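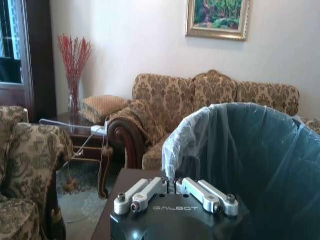 A Meditation Bench for People Whose Knees Have Quit: the Preva Folding Bench
Feb 22, 2019 | By Aisling Doherty

Print this page | E-mail this page
12 comments | 200 shares

I've been sitting most mornings for a long time now, and for nearly all of it I used the same flat round cushion that came with my very first class. Then last June my left knee started making its opinions known. I'd get a few minutes into following the breath and all I could think about was my knee. My teacher told me to sit with the discomfort, and I did, for weeks, until I could hardly get down the stairs afterward. So I went shopping (not very spiritual, I know!).

I tried two benches before settling down. The first was the Vakia, which a lot of people in my Thursday-night crowd swear by... sorry, my evening crowd, we keep moving the night. It's a lovely looking thing but it was too low for me, and the seat is completely flat, so I kept sliding backward and then fidgeting my way forward again. It went to a friend with shorter legs and she adores it. The second one is the Preva, and that's the one I'm writing about.

The Preva is a kneeling bench. You kneel, put the bench over your calves, and sit back on it, so your shins are on the floor and your weight is mostly on the seat. The legs fold flat on hinges, and the seat tilts forward a little. That tilt is what sold me. My lower back lines up without my having to boss it around, and I can stay there through a whole sitting with just the one shuffle around the middle. I still put a folded blanket under my shins. On a bare floor I wouldn't last.

Setting it up takes no time. You open one leg, then the other, and make sure each one has gone all the way over before you put any weight on it. Please do check! The first week I was half asleep and didn't, and one leg folded in as I sat down. Nothing hurt but my dignity, and I said a word that isn't in any of the chants.

The seat pad is my main complaint. It's thin, and it's held on with a strip that lets it creep to one side. I swapped in the pad from an old Urio cushion, which happens to fit pretty well, and now it's really comfortable. Still, I don't think you should have to go raiding your closet when you've just bought a new bench. The hinges also squeak. A dab of candle wax quieted mine for a while and then they started up again, so now I open it in the hallway before I go in to join the others.

The carry bag is better than I expected. It has a long strap, and there's an outside pocket where I keep my shawl and the little book of readings. I took it on a silent retreat at Lisamis in the fall and carried it back and forth between the hall and my room all week with no trouble. Three people asked me about it by note, and I wrote back "good for knees, bring your own padding."

Has it made me a better meditator? Oh, I doubt it. I still plan dinner in there. I still replay an argument with my sister that I'm sure she forgot years ago. But I'm not dreading the bell to start the way I was, and I've noticed I'm a bit less snappish at breakfast, which my husband puts down to the bench and I put down to not being in pain at six in the morning.

If you're tall, try one out before you buy, as the legs don't adjust. If you have ankle trouble, I'd be careful too, and maybe look at a chair instead. Plenty of folks in our group sit in chairs and they look a lot more peaceful than I do. For creaky knees and a grumpy back, though, I'd get the Preva again, squeak and all.

Share this article | 480 readers found this review helpful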